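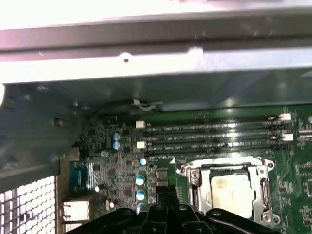 Bo-ram Maeng asked whether the teardown bench at Raketby still needs a technician once the arm handles processors. It does. One technician per shift stays at the bench and signs off each board.

Which steps are automated?

Processor removal and placement. Side panels, cables and thermal paste remain manual work.

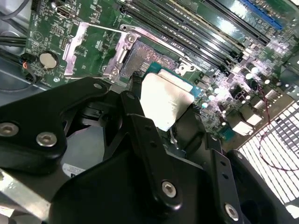 Memory modules will be reviewed in December — until then they are pulled by hand.

Does my job grade change?

No. Bench staff complete 2 training modules and keep their grade. Shift questions go to A-yeong Yeo.

Who stops the arm?

Anyone at the bench. Log the stop on form 373.

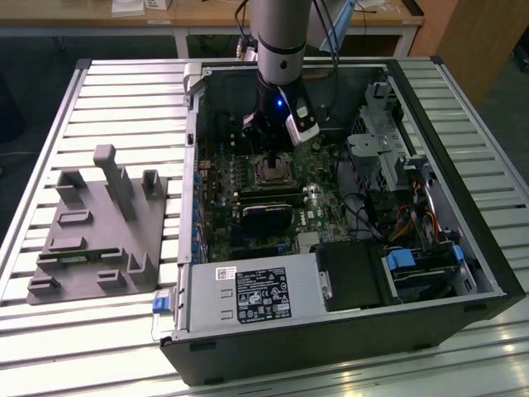
Arm over an open Dell desktop, fixture plate at left.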